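Looking after your records at home: some tips from our kitchen table

Posted 12/02/2019 by Hạnh Trương

My husband and I have 491 records in a flat in Kemville which is not big. Many of them came from my uncle Thịnh Bùi, who bought his first one in 1972 and smoked beside all of them. So we had to learn cleaning quite fast. I write down what works for us. If you have a very valuable pressing, please ask a shop first.

Washing

Use distilled water. It costs very little at the supermarket and it doesn't leave the white marks that our tap water leaves. In one litre I put two drops of plain dish soap, without colour and without perfume. More soap is not more clean, it only stays in the groove and then the needle collects it.

Hold the record by the edge and the label. Cover the label with the lid of a yogurt tub, cut a bit bigger than the label. Wipe with a soft microfibre cloth, always along the groove, never across. Afterwards rinse with distilled water only. I rinse two times.

Don't use window spray. Don't use rubbing alcohol on old shellac 78s, it will damage them and you cannot repair this.

Drying

A dish rack is good for drying, the kind with thin wire, if the wires touch only the edge. Put an old tea towel under it. Leave the records until the next morning, even if they look dry after one hour. I once put a damp record back in the paper sleeve and the paper stuck to it in three places.

Keep the rack away from the heater and from the sunny window. In February our kitchen is over 30 degrees in the afternoon and I do all washing in the evening.

Sleeves

Throw away the old paper inner sleeves if they are yellow or if they make dust, but keep the printed ones with lyrics. I put the printed one behind the record, flat in the cover, and the record goes in a new sleeve with plastic lining. We ordered 398 of them from Flanau and they were enough for everything that needed changing.

For a cover which is open at the seam, use white PVA glue with a toothpick, very thin. Close it with wooden clothes pegs and baking paper between. Sticky tape becomes brown and it pulls the print off.
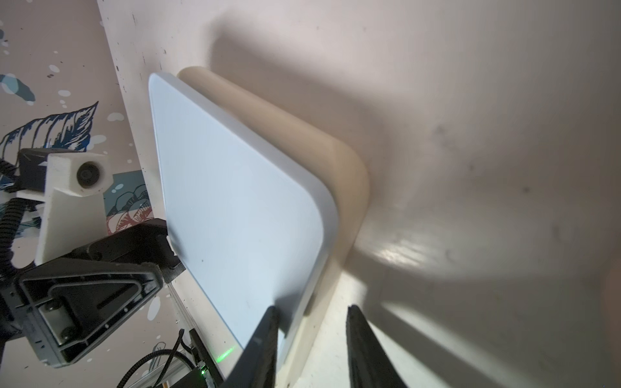 Storing

Records must stand straight. If they lean, they bend slowly. Don't press them tight either, you should be able to pull one out with two fingers. We put a divider after every letter, cut from strong cardboard, and it helps also to keep them upright.

Check the shelf before you fill it. A metre of records weighs around 35 kilos, and our first shelf was made for paperbacks. Now we have a Skustetden with fixed boards, screwed to the wall.

The needle

Brush it from back to front, before every side if you have the patience. My friend Hường Đinh uses a piece of dry melamine sponge, she lowers the needle on it and lifts it again. I tried it and it works, but do it with the volume down.

Next time I will write about cassettes, I still have a box of them to open.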